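Le laboratoire de Judham range sa verrerie

À Judham, la salle de travaux pratiques de l'association Hurkero change de système de rangement. Depuis avril, les béchers, les tubes à essai et le petit matériel quittent les étagères ouvertes pour des bacs en plastique à couvercle, classés par type de manipulation. L'opération porte sur 412 pièces et 28 bacs. Le tri se fait sur le plan de travail marbré, en petites séries : verrerie, tubes bouchés, spatules et cuillères de mesure. 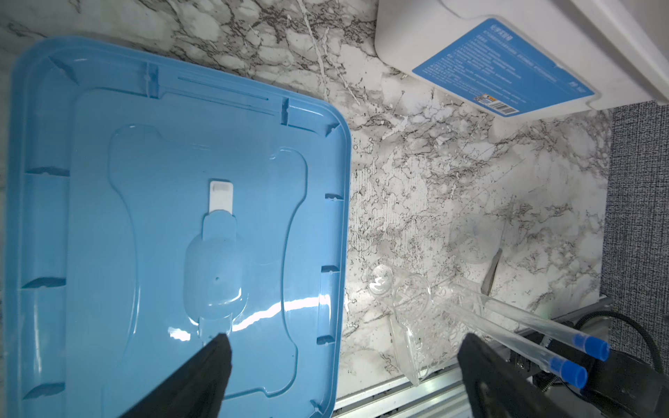 Constanza Farías aurait préféré des tiroirs, plus faciles à ouvrir pendant une séance, mais elle reconnaît que les bacs se transportent mieux d'une salle à l'autre.

Chaque bac recevra une fiche avec la liste de son contenu. Les pièces ébréchées sont mises de côté et ne seront pas remplacées avant la rentrée. Les béchers, les plus demandés, resteront au niveau le plus bas, près de la porte.

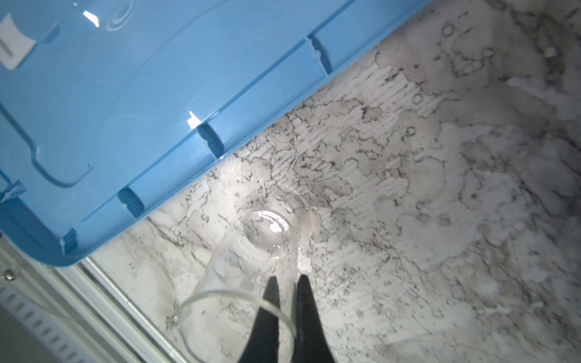
Les tubes à essai seront rangés avec leurs bouchons, ce qui n'était pas le cas jusqu'ici. L'inventaire précédent, tenu sur un cahier, ne distinguait pas les tailles.

Le budget s'élève à 1524 euros, fiches et étiquettes comprises. Les couvercles seront numérotés comme les bacs.
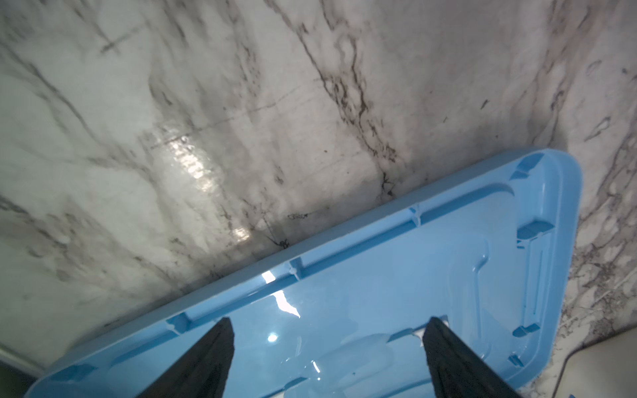

Il reste 7 bacs à remplir. La salle demeure accessible aux groupes le matin, sur inscription à l'accueil. Les séances de l'après-midi reprendront en juin.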